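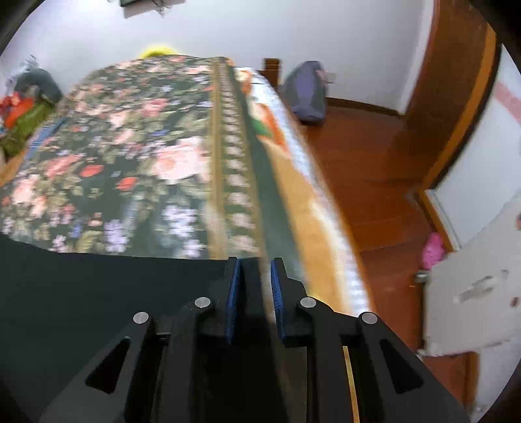 The green floral quilt, on bed duty.

I have now read the listing for the Skandaneck place so many times that I could recite it at a party, if anyone still invited me to parties. "Cozy two-bedroom retreat with seasonal lake glimpses." The season in question is winter, when the leaves are off, and the glimpse is from the upstairs bathroom if you stand on the tub.

We went anyway. Kaan Dönmez, our agent, has shown us 9 houses since spring and still shakes my hand like we just met, which I take as professional courtesy. He met us in the driveway with a folder. The driveway is 214 feet long and all of it goes uphill. I asked who plows it. Kaan said there was "a guy." There is always a guy. In Illell the guy had moved to Florida.

Inside, I'll admit, I liked it. The kitchen has a deep sink and one drawer that opens. The living room has a woodstove and a smell, and the smell is mostly woodstove. "Updated baths" means a new faucet. "Mature landscaping" means a spruce leaning on the garage – tenderly, like somebody waiting for a bus.

Then the paperwork. The association fee covers the private road, the beach and a dock shared by 40 households, with slips for 6 boats. I called Gönül Güler, who handles the association's mail, and asked how the slips get assigned. She laughed for a while and then said there was a list. We would be on it.

My wife wants to offer. I want to offer less. The Duker Road house is still sitting there with its flat driveway and its view of a propane dealer, and I've started to think of it fondly, usually at night.

Kaan says the sellers will hear us out through the weekend. I'm going back tomorrow with a tape measure to see if our couch makes it up the stairs.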